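The Second Horn
A short story by Iona Laing
Posted May 7, 2018

By the time the bus got to the top of the hill above Cairns I had played the whole of the Usov in my head, twice, with repeats, and I still did not know where to breathe in the slow part.

I should say that I loved the Usov. I loved it the way you love a big dog that keeps knocking you down. It starts with four bars for the low brass, very soft, like somebody moving furniture in the apartment downstairs, and then the cornets come in over the top and the whole thing just lifts. The first time Fraser Kerr put it on the stands in our band room in Irley, we got as far as letter C and fell apart, and everybody was grinning. Thirty grown people with spit running down their elbows, grinning!

"Again," said Fraser, and we fell apart at letter B.

I play second horn. If you don't know brass bands, I can tell you that second horn is the part you never hear until it goes missing. For most of a march I play two notes, and both of them are off the beat. I took it up at 37, after the divorce, from a poster in the window of Dudico, the hardware store, which said NO EXPERIENCE NEEDED and underneath, in pencil, WE MEAN IT. They did mean it. They handed me a horn with a dent in the bell the size of an egg and sat me next to Lorna Kinnear, and Lorna leaned over and said, "When you get lost, watch my left foot."

I watched that foot for four years. It was a wonderful foot. It never rushed.

And then, in the spring we were due to play at Cairns, Lorna moved up to solo horn, because the man who had the chair went to live with his daughter, and I was left on second with a hole in front of me where the foot used to be. It was only two seats away. It might as well have been in another county.

The trouble was eleven bars after letter F. The Usov goes quiet there, so quiet that you can hear the valves, and out of all that quiet comes a tune, a plain little up-and-down tune like a thing a child would hum on the stairs, and it is given to the second horn. Why, I can't tell you. Maybe the man who wrote it had an aunt who played second horn. I remember turning the page and seeing the word SOLO printed over my line, and thinking they had put the wrong part in my folder.

I practiced it everywhere. I practiced it in the garage with the car radio on so the neighbors wouldn't hear. I sang it in the shower and tapped the fingering on the side of the shampoo bottle. I played it into the coats in the hall closet – coats are very forgiving – and there it was lovely, round and warm and dark, and I'd come out with lint on my lip feeling like the queen of the world. Then I'd go to band and crack the fourth note.

Every time it was the fourth note. It wasn't even high.

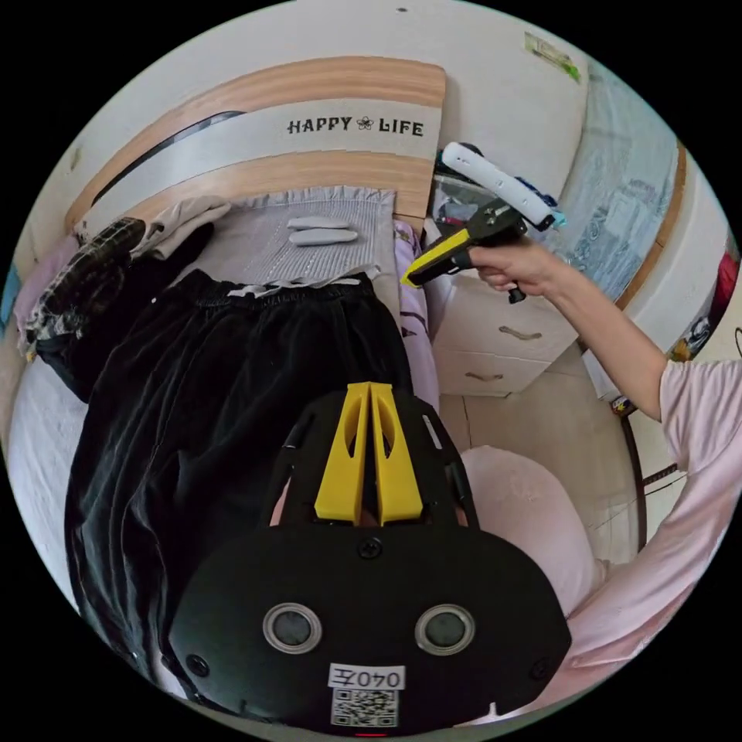 Too much air, Senga Rankin told me at the break, and then that it was too little air, and then that she'd had a note like that herself once, in a hymn, and had ended up just moving her finger and letting the euphonium take care of it. She said this was no shame. She said there were people in the Irley band who had been moving their fingers since the old hall burned down, and I was welcome to join them.

I thought about it. I really did! I lay awake and thought, Lorna could slip it in from two seats over, and the judges sit in a tent with the flaps closed so they can't see who is playing, and we'd get our points, and I could go back to my two notes and be happy. I had been happy with two notes. I'd like that to be understood. Off the beat is a marvelous place to live. The tune goes by like a parade and you are the street.

So I went to Fraser and asked him.

He was stacking chairs. He is a long thin man and when he stacks chairs he looks like part of the stack. He heard me out, the whole speech, including the part about the street, and then he asked, "What do you have for lunch on contest day?"

I said I didn't know. A sandwich.

"Have soup," he said, and carried four chairs out the door.

That was all I got. I told Lorna on the walk home and she laughed until she had to put her case down on somebody's wall. Then she got serious and said that when she had her first solo she'd asked him the same thing, and he'd told her to buy new shoelaces. She had bought them, too. She still had them.

"Did they help?"

"They were very good laces," said Lorna.

So there I was on the bus, coming down into Cairns with a thermos of tomato soup between my knees. It was one of those bright, windy days that throws everything around. You could see the flags over the park from a mile off, and when the driver opened the doors, oh, the sound! If you have never been to a band contest, please go to one. There are bands everywhere. They warm up behind the ice cream truck and in the parking lot and under the trees, all of them playing something different, a hymn on your left and a polka on your right and somewhere a lone trombone going up and down its ladder. Little kids march along behind anybody who will let them. A lady was selling raisin buns out of a baby carriage. I could have stood there until dark.

We were drawn to play ninth, after a band of schoolkids in red caps who were so good that our whole back row stopped talking. 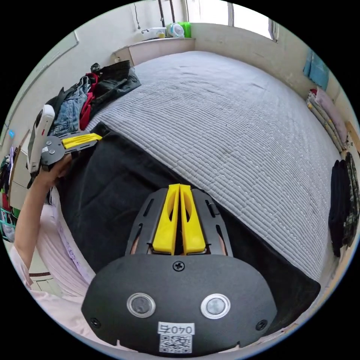 I drank my soup on the steps of the bandstand. My hands were cold and I held the cup for a long time after it was empty. Next to me sat the conductor of the red caps, who had just come off and was fanning herself with her own score. She told me her name was Saadet Akyol and that she hadn't slept in 3 days. I told her the kids had been glorious. I said I had never heard a slow movement hang in the air like that.

"My first cornet missed his entry," she said. "You didn't hear?"

I hadn't heard a thing.

"A whole bar! He stood there with his mouth open like a fish. And then he came in, and it was so beautiful, coming in late like that, that now I want it always late." She clapped me on the knee with the score. "What do you play?"

"Second horn."

"Ah," she said, with enormous respect, and I have never forgotten it.

Then they called us, and we filed on, and there was the usual scraping and coughing and somebody's music blowing off across the grass and a boy running after it. Fraser waited for the boy. He waited for the wind. He raised his hands, and down in the basement the furniture began to move.

I can't tell you much about the first half. I know we got past C. I know that at E the cornets did the thing where they all land together like birds on a wire, and the hair stood up on my arms. I played my two notes and they felt like good, solid planks under everybody's feet. Then the sound started to drain away, the basses first, then the trombones, and I could hear the valves, and a dog somewhere, and the flags.

I looked for Lorna's foot. I couldn't see it. There was a music stand in the way.

So I looked at Fraser, and he wasn't conducting. He had put his hands down. He was standing there with his head a little on one side like a man who hears someone he knows coming up the stairs, and he was perfectly ready to wait.
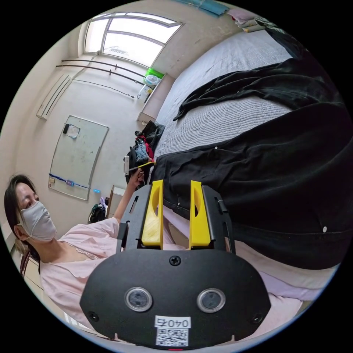 Yellow and black, with the bed behind.

I breathed in. I took the biggest breath I have ever taken, tomato soup and cut grass and valve oil, and I was late, I was a good half a bar late, and I started the tune.

One. Two. Three.

The fourth note cracked. It cracked right down the middle like a plate. And I'll tell you what I did, I kept on blowing, because there was a fifth note after it and a sixth, and they were waiting, and they were so easy! They just walked out of the horn one behind the other. It went up and it came down and on the last long one the whole band slid in underneath me, so softly, and I felt the chair hum.

We came 4th. The judge wrote on our sheet, in green ink, "Horn solo: a brave sound, slight blemish, lovely line. Delayed entry most effective." Senga read it aloud on the bus home, and then she read it again through the driver's microphone, and then it was passed along the seats until the corner came off. Somebody started a song. Lorna had her shoes off and her feet up on her case, and she was asleep before we had even left the park.

In July Fraser gave out the new music. It was a waltz. I looked all through my part, both pages, front and back, and it was nothing but two notes, off the beat, for 100 bars.

"Oh, good," I said, and picked up my horn.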